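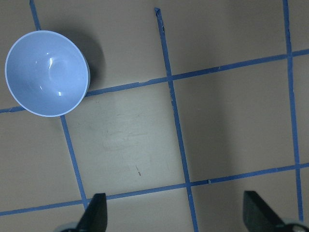
Putting a bowl away is still the chore I use to judge any household arm. It has a thin rim, a shiny inner wall and no handle, and depth sensors dislike all of it.

I ran the Ferolen arm through 720 attempts over the winter, using the Treveo planner. Picks from a known cell on a taped grid succeeded 93 per cent of the time. With the bowl placed at random the figure dropped well below that, and most failures were the same one: one finger lands on the rim instead of straddling it, and the bowl tips.

Glare is the second problem. A highlight on glossy plastic gets read as an edge, and the planner aims for it. Matte bowls behave better, but my cupboard isn't full of matte bowls.

Cycle time is 7 seconds on a good pick. I can clear a dish rack by hand before the arm has finished homing. Shop-floor work, with fixed parts and fixed lighting, is a fairer job for it today.

I'll rerun the random placements in September with a softer fingertip.

Search this blog Go

Related posts
Curkutitz fingertips: wear after 600 cycles
Russo wrist mount, fitting notes
Folding tea towels, a failure log

Contact | Copyright 2021 | Back to top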